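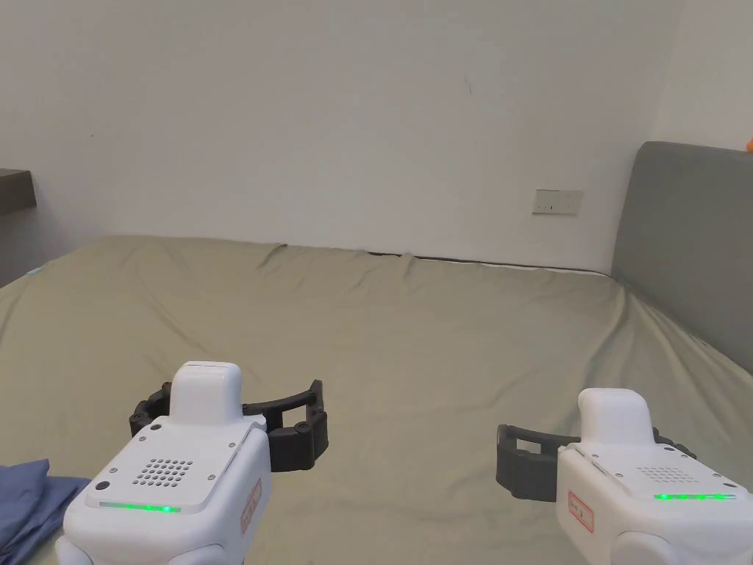

A pair of hand-held grippers over a bed, green light strips on.

Gripper Technician, Dromville

Cevton is hiring a bench technician to look after our hand-held grippers. Operators use them in pairs in furnished rooms, mostly for bed and laundry tasks. You keep the pairs working.

The job:
- Check both units of every pair before the 7:00 a.m. handout
- Clean the black claws and replace worn fingertips
- Open the housing, reseat connectors, close it up to the torque sheet
- Recalibrate jaw travel after any fingertip change
- Log each repair under the unit number

We have 71 pairs in service and 11 spare. Most repairs should be back on the shelf in 60 minutes.

You need a year of electronics or small appliance repair and a steady hand with small screws. Soldering is a plus. We train on calibration.

Full time, starting in September. Some evening shifts. Bench is on the second floor, no elevator.

Apply through the Cevton jobs page, reference 1542. Include one repair you did and what was wrong with the unit.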